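The Inside Is the Product

Opinion

Household goods are designed, photographed, reviewed and sold from the outside. The buyer sees a silhouette, a color and a finish. The person who washes the thing spends most of the next several years with the other side of it. My position is that the inner surface of any hollow object should be treated as its main surface, drawn first and specified first, and that a product sheet with no drawing of the interior is incomplete.

I will start with the plastic cup, a cheap object that gets very little attention. From the side a white plastic cup is a tapered cylinder. There is little to say about it and most catalogs say nothing. Seen through the mouth it is a more complicated part. The wall narrows toward a small circular base, and on the way it passes through a stack of concentric ridges.

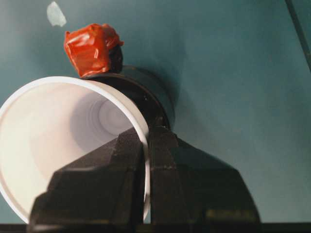
White plastic cup on its side, ridged toward the base.

Ridges in a thin wall have well-known uses. A ring stiffens the wall against squeezing. A step near the base can stop one cup from wedging inside the next, so that a stack comes apart without a struggle. A textured band gives a wet hand something to hold. I accept all of these. My complaint concerns where the ridges are placed and who pays for the placement. In a wall of nearly constant thickness, a ridge raised on the outside leaves a groove on the inside, and a step added for stacking leaves a ledge. The benefit goes to the warehouse and the shelf. The groove goes to whoever drinks from the cup and rinses it.

A groove near the rim is a small matter, within reach of two fingers and a cloth. A groove at the base of a narrowing cup is at the worst possible station: greatest depth, smallest diameter, lowest visibility. The fingers cannot turn there. A flat sponge bridges across the ridges and wipes the peaks. A bottle brush reaches the depth but has bristles sized for a smooth wall. The usual result is that the upper part of the cup is cleaned by contact and the lower part is cleaned by soaking.

In a cup sold for single use this does no harm. The trouble is that many such cups are not used once. They are kept for paint water, for toothbrushes, for measuring birdseed, for children. A Pangilinan survey of 2,782 households, printed as a supplement in June, asked what people did with cups marked as disposable, and reuse in some form was the most common answer. Manufacturers may object that they cannot be held to a use they did not intend. I think a use that common should be in the design brief whether or not it was intended.

White makes the matter harder to judge. Under strong light a white interior washes out on the bright side, and only the shaded side shows its relief. Anyone inspecting the cup sees half of the wall as a blank. Residue in a pale liquid, such as milk, has almost no contrast against it. A light gray would be a better inspection color, and so would a pale blue. White is chosen for looking clean, and a color that looks clean is a poor choice for finding out.

The remedy is cheap. Keep the stiffening rings in the upper half of the wall. Use a single shoulder for stacking and give it a generous radius. Where rings must go at the bottom, make them shallow and wide. The test I would propose needs no instrument: a folded cloth pushed to the base on one finger should touch every part of the wall in one turn.

Cups are generally tested upright, filled, and squeezed. I would add one inspection with the mouth facing the inspector and the light coming from one side. It takes a few seconds. The ridges separate at once, each with its own highlight and its own shadow, and the region where they crowd together is the region that will be cleaned badly. 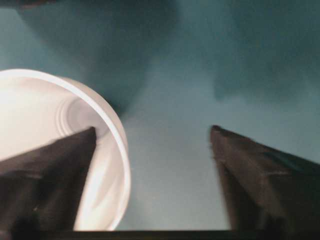
Ledges, gloss and the dark bore

The same argument applies to rings, collars, sleeves and short tubes, the class of parts that ends up in a drawer after the thing it belonged to is gone. Here the interior is often stepped. Each step may seat something: a gasket, a lens, a filter, a lid. Take away whatever was seated and the steps remain as a set of small circular shelves.

I keep a written list of what I want from a stepped bore. It has three entries. The steps should descend in one direction, so that dust knocked loose from one ledge falls past the others. The corners should be rounded at the root. The smallest opening should come last, with nothing wider behind it. A bore that meets these conditions can be cleaned with a dry brush. A bore that narrows and then widens again has a hidden chamber, and will need to be taken apart or accepted as dirty.

The finish should be argued about as well. Gloss black is popular for parts of this kind and I have come around to it in part. A polished black ledge returns a thin bright arc when the light is right, and the arc shows the edge of every step. Interrupt that arc with a hair or a grain and the interruption is plain to see. For inspection, then, gloss black is excellent. For handling it is bad, as fingerprints show on it immediately and fine scratches soon after. My preference would be gloss on the inside and a matte texture on the outside. Makers usually do the reverse, or gloss the whole part. A Clikard sales sheet I was sent describes a sleeve as "premium gloss exterior, standard interior." No reader could learn from those words what the interior is.

Small projections inside an opening are a separate problem. Tabs, bumps and screw heads each create a corner on both sides. One or two can be worked around. Six, spaced evenly around a circle, create a pattern with no clear run between them, and a cloth turned through the opening will catch at each. If they hold something in place they are justified, though I would still ask whether three would have held it.

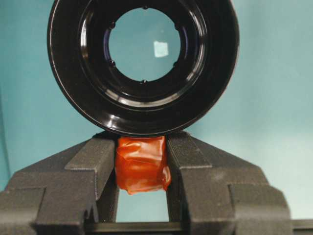

Stiltimwood Review, Vol. 8, No. 3

The usual reply to all of this is cost. Interiors are formed by the core of the mold, cores must be withdrawn, and anything that makes withdrawal harder raises the price of the tool. That is correct, and it supports my case. A core that withdraws easily is tapered, smooth and free of undercuts, and so is an interior that cleans easily. The two requirements agree far more often than they conflict. Where I see ridges and steps at the bottom of a vessel, I suspect the shape was settled from the outside and the core was made to follow it.

A second reply is that buyers do not ask. They do not ask because the information is never put in front of them. Irkar lists outside height, outside diameter, weight and color for every cup in its range. It lists no inside diameter at the base. A buyer who wants to know whether a brush will fit must buy the cup and try. If the base diameter were printed next to the height, some people would use it, and a retailer who printed it would lose nothing but a line of type.

A third reply, and the one I take most seriously, is that I am asking a great deal of objects that cost very little. Perhaps. But a low price per item argues for more care over the drawing, as the drawing is repeated in every copy. A poor ledge in one expensive pitcher is an annoyance in one kitchen. A poor ledge in a cheap cup is an annoyance everywhere.

Inside corners in general

The principle extends past vessels. Any place where two surfaces meet is an interior of a kind, with a depth, a width and a root that the cloth may not reach. Panels are the clearest case. A person buying a panel compares color and texture, and will spend an hour deciding between a pale blue-gray and a stronger teal. The joint between them is left to whatever the edges happen to do when they are brought together.

Yet the joint is the part that ages first. A plain, unmarked panel wipes down in long strokes. The stroke stops at the seam, or crosses it and leaves behind whatever the cloth was carrying. Over time the line becomes darker than either side, and marks gather along it in patches. A dark spot in the middle of a panel is seen and removed. The same spot on a joint reads as part of the joint, and stays.

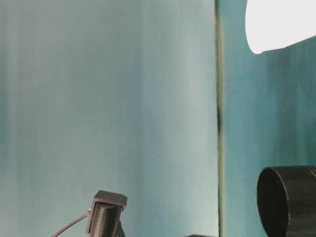 Pale blue-gray and teal surfaces, with a dark smudge about halfway up the seam.

For a joint I would specify two things on the order form: the gap, and the filling. A gap can be closed and sealed flush, in which case the cloth passes over it. It can also be left open wide enough for a brush, in which case it can be cleaned as a channel. The narrow open joint lies between these and has the faults of both. It is too tight to enter and too open to pass over. It is also what one gets by default when neither dimension is stated.

I would like to see one change in how these goods are reviewed, this publication included. We print a side view of everything. Print the view through the mouth beside it, at the same size, lit from one side, with the base diameter and the depth of the deepest groove given underneath. For panels, print the joint. The work involved is slight, and I would be willing to give up the paragraph on color to make room for it.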